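Drelley Community Help
Schools and Kids

Out-of-zone place for Prep: does the sibling rule still count if we move?
Posted 15 Jun 2019 by Skaston_Mum

Our eldest is in Grade 3 at Drelley Primary and we live in zone, or did until April, when the landlord decided he would like to live in his own house. We're now renting in Skaston, on the wrong side of the creek. The wrong side of the creek is 600 metres from where we used to be. You can see the school oval from our clothesline.

The eldest keeps her spot, that part I've got in writing. What I can't get a straight answer on is the youngest, who is due to start Prep next year. The enrolment form asks for "residential address at time of application" and then, two pages later, for "siblings currently attending", and doesn't say which one wins. I rang the office and was told to look at the website. The website told me to ring the office.

Has anyone been through this? I've got a fridge magnet from the other school already and the youngest has become attached to it, so I'd like to get in before that turns into loyalty.

Ronov Road

Sibling rule counted for us two years ago, but only because we got the form in during the first round. They go through in-zone kids first, then siblings who live out of zone, then everybody else by distance. If you miss the first round you go in with everybody else, sibling or no sibling, and the ranking starts to look like a raffle.

So put it in early, and put BOTH things on it. There's a box at the back for "other relevant information", about the size of a bus ticket. We stapled a letter to ours. Ours said we'd moved, gave the old address and the new one, named the older child and her class, and mentioned that doing two drop-offs at 8.50 in two suburbs would need a helicopter. Leave the helicopter out, I got a phone call about it.

You'll also want:

Lease or rates notice for the new place
Birth certificate (the proper one, not the one with the footprints)
Immunisation statement
Something showing the older child is enrolled, even though they're the ones who enrolled her
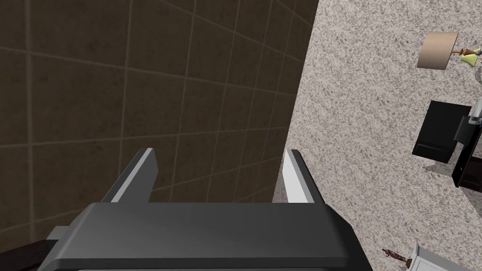
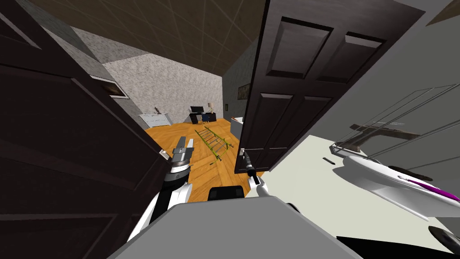
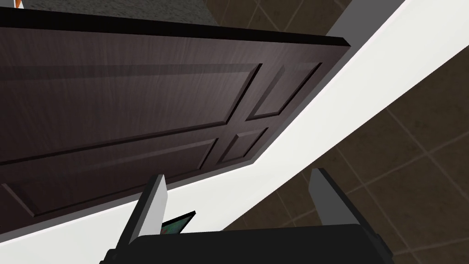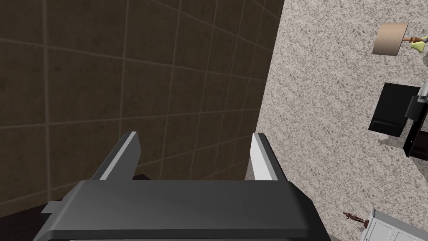

Vrettos Street wrote that most of this was right but the distance bit had changed, and that it was now measured in a straight line from the front gate of the school to the front door of the house. Before that it was by road, which for anyone in Skaston meant going the long way over the bridge and coming out looking as though you lived in another state.

If you can see the oval you'll do all right on distance even in the worst case. The cut-off last year was 398 metres for the in-demand years but Prep went well past that, I believe, as they opened an extra class. Don't hold me to it. The school has up to 24 in each Prep room and they don't decide how many rooms until they've counted the forms.

Also go to the tour. It makes no difference to your application, they say so at the start and again at the end, but the enrolment officer takes it and you can ask her in person, at which point she can't very well send you to the website.

Skaston_Mum

Thanks both. Didn't know about the straight line, that's the best thing I've heard all week. Form is done and the letter is stapled, no aircraft. I asked whether I could email it and was told yes, as long as I also bring it in.

Will go on the tour. Does anybody know if you can bring a three-year-old cousin, or is it a sitting-still sort of tour?

Ronov Road

Bring the cousin. Bring sultanas.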